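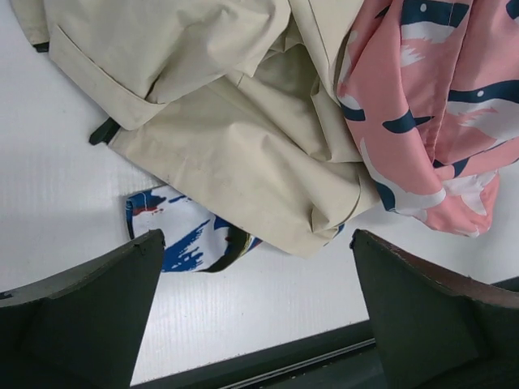

Fig. 1. Wrist camera view of the clothes, with both fingers of the gripper.

Two-Arm Table for Sorting Clothes
Project report, second part
Stellico shared workshop, Forier

1. Purpose of the project

The goal of our project is to build a table where two small robot arms can take one piece of clothing from a pile and move it to the side. Folding was in our first plan, but our supervisor advised us to remove it, and we agree with this decision now. To take only one piece is already difficult for us.

Rigid objects were the subject of the first part of the report. There the program looks for an outline, calculates the center and closes the fingers. With cloth this method is weak. A garment has no fixed outline, and the center of a pile is often the worst place to grip, because several layers are lying there. In Fig. 1 the patterned cloth is mostly under the beige one, and the pink one with the birds lies against the beige on the other side. A person sees quickly which edge belongs to which piece. Our program sees mainly colors, so the beige garment with deep shadows in its folds was divided by the program into many separate areas.

2. Construction

The arms are built from a kit which the workshop already owned. We replaced the wrist cables and mounted both arms at the front of the table, with a bar between them for the electronics. The table stands in an enclosure with light gray walls. The walls were added in September, after we noticed that people who walked past the table changed the result of the color detection.

The budget for the whole project was 3,000, and from this we spent 316 on the metal rails and the corner pieces. We think it was a correct use of the money. Before we had the rails, the table moved a little each time when both arms stopped together, and the calibration had to be repeated every morning.

The gripper fingers are dark and have a sloped shape. We chose this shape so the tip can slide under an edge which lies flat on the table. The tips are scuffed now. We tried to cover them with rubber tape, but the tape collected fibers from the cloth and we removed it.

3. Software

The control program is called Lenik. It was written by the group of last year and we changed two parts of it. The first part is the choice of the grip point. Lenik now prefers a corner or a hem near the outside of the pile, even when the higher fold in the middle has a better score. The second part is the waiting rule for the arms. One arm must stay behind a line until the other arm reports that it is open and lifted. This makes the work slow, but we had a collision in the second week and one joint had to be ordered again.

For training of the edge detector we marked over 2,000 pictures by hand. The first pictures were marked badly. Each of us had a different opinion about whether a fold is an edge, and we did not write a rule until half of the work was finished. The rule is now: a fold is an edge only if the table or another garment is visible directly next to it.
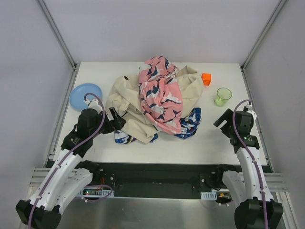 Forier, 20 Oct 2019

4. Test with mixed objects

In this test the pile of clothes is in the center and other objects are near it: an orange cube, a green cup and a light blue plate. The reason is that a real table is never clean. We wanted to know if the program would confuse the plate with the blue parts of the patterned cloth. In the first series it did so often. After that we added a simple check of the depth value and the confusion became rare.

The cup was a different difficulty. It is translucent, and the depth sensor gives wrong values behind it. At present we solve this only by a forbidden zone which is entered by hand. We know it is not a good solution.

The purple cables must also be mentioned. They make a loop over the wrist of each arm. When the wrist turns to its limit, the loop becomes tight and the motor reports too much load. Therefore we limited the rotation in the program. A better way would be to guide the cable along the links with small clips, and the drawing for these clips is ready, but the printer of the workshop was occupied.

5. Results

We recorded 1,212 grip attempts in total. An attempt was accepted as good only when exactly one garment left the pile and the others stayed on the table. The beige garment gave the best results, probably because its hem is wide and stiff. The patterned cloth gave the worst results when it was under the others. The fingers often took it together with the beige one, and the program could not notice this, as the weight measurement in the wrist is not accurate enough.

6. Open points

The cable clips must be printed and mounted. The forbidden zone for the cup should be calculated automatically. We also would like to repeat the series with Wan, the newer edge detector, using the same marked pictures, so the comparison is fair. The marking rule is in the appendix together with the wiring table.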